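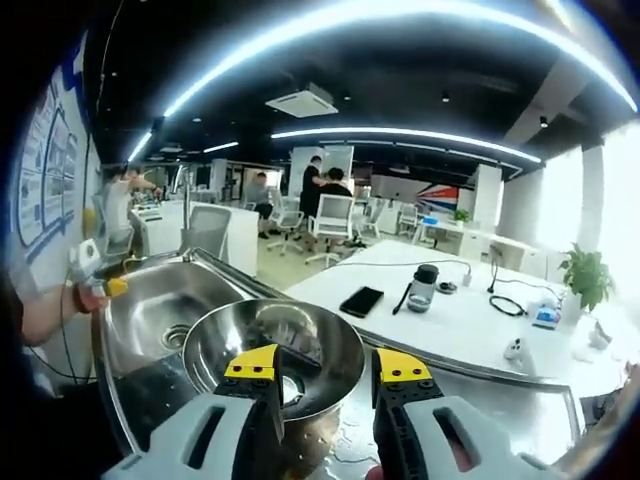 Flikano Fall Progress Report to the Willby Fund
Submitted 11/6/24

Hello again from the Flikano corner! Time for the second update on the streaming channel you're helping us run, and I'm happy to say there's a lot more in this one than in the last. I've followed the headings from your template, more or less, though I've folded "outputs" and "activities" together because I kept writing the same paragraph twice.

What's on the channel now

The catalogue has grown to 20 titles, all of them cleared, captioned and playing properly on phones as well as on the big TV apps. Most are shorts. We also have two features, both of them dramas made by regional filmmakers, and they've been getting the kind of attention I was hoping for when I wrote the application (late at night, with far too much tea in me, so I'm relieved some of it came true).

The big favourite so far is Prydderch, the slow, rainy mystery about a ferry operator and a missing ledger. I'd pencilled it in as a quiet mid-month release, something for people who like a mood and don't mind waiting for the plot to turn up. Well, it took off! People are watching it right through to the credits, then coming back for the director's commentary, and we've had more mail about the ending than about everything else on the channel put together. I still haven't decided what I think happened on the dock.

Comedy is our thin spot. I know the application promised a proper comedy shelf by now, and what we have is a handful of very dry shorts and one mockumentary about a curling rink. The trouble is music. Comedies seem to be stuffed with little snippets of songs, and every snippet has an owner, and every owner has an office that answers email at its own pace. I'm still chasing clearances on several that I'd love to have up before the holidays.

Who's watching

We reached 900 registered viewers at the end of the reporting period. Registration is free and takes a minute, so I don't want to oversell that number, but they are real accounts with confirmed addresses and I've taken out the duplicates. Evening viewing is the strongest, which makes sense. Late afternoon on weekends is creeping up too, mainly from the family shorts.

The weekly newsletter is doing more work than I expected. I write it like a note to a friend who has asked what to watch (get the blanket, skip the trailer, start with this one), and on the day it goes out the traffic jumps every single time. When I tried a plainer version with just titles and running times, hardly anyone clicked. So the chatty one stays, and I'd ask that we keep the newsletter hours in the budget as they are.

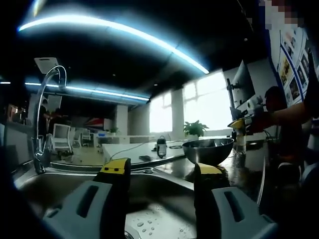

One viewer wrote in to say that the newsletter was the only reason they'd found the documentaries at all, and could we please stop hiding them under "More to explore", as that sounds like homework. Fair enough! The documentaries now have their own row on the home page, called True Stories, and it sits right under the new releases. Plays on that row have gone up nicely since the change, and I've written back to say thank you.

Captions and described audio

You asked for a bit more detail on accessibility this time. Everything on the channel has English captions, which we prepare in Skasen and then check by ear from start to finish. Skasen gets us a decent first pass. It has real trouble with overlapping dialogue, though, and with anybody mumbling in a coat, and Prydderch is pretty much wall-to-wall mumbling in coats. That one took far longer than I'd budgeted.

French captions are behind schedule. They're finished for the shorts and not for the features, and I would sooner be late with them than put up something stiff and literal. Described audio is ready for two titles so far, both of them family films. The feedback there has been warm and also quite specific, especially about descriptions running over the top of jokes, so we've slowed down and are re-recording a few sections before moving on to the next batch.

What went sideways

The TV app update in the early fall was a bit of a mess. It logged people out, and some of them couldn't get back in without resetting their passwords, and then the reset emails landed in junk folders. I answered a great many messages that week. The fix is in place, the help page has been rewritten in everyday language, and complaints on that score have pretty much dried up.

I also misjudged the horror program. I'd lined up the scary shorts as a single block right at the end of the season, thinking people would want to binge them. Most viewers watched the first, maybe the next, and wandered off. Next year I'd like to spread them out as a weekly treat, with a short introduction recorded by each filmmaker, and see if that gives people a reason to come back.
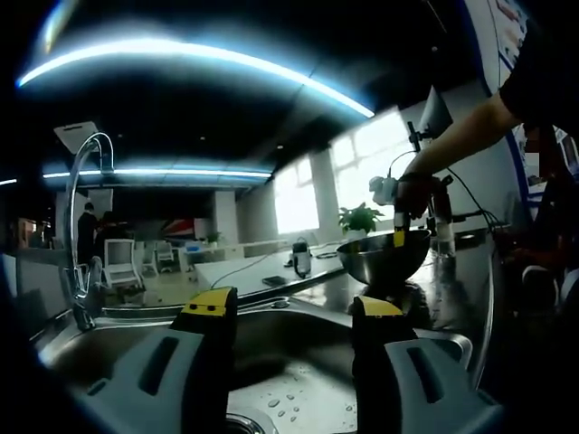
Those introductions shouldn't cost us much, by the way. Filmmakers can record them at home and send them in, and I've already put together a one-page guide on sound and lighting so they match up reasonably well. If the budget line for promotional clips can stretch to cover the editing, I won't need to ask for anything extra. Could you let me know if that kind of shift needs a formal change request?

Money

The spreadsheet is attached separately. Spending is close to plan. Licensing has come in a little under, mostly because of those comedies still waiting on music, and captioning is over for the coat-related reasons given earlier. I'd like to move the licensing underspend across to captioning for this period only, and I've marked the affected lines in yellow so they're easy to find.

Next up

For the rest of November I'm concentrating on the holiday lineup, the French captions for the features, and those stubborn comedy clearances. There's also a live online watch party planned for Prydderch, with the director answering questions in the chat afterward. You're all very welcome to join, and I'll send the link once the start time is settled. Bring your theories about the dock.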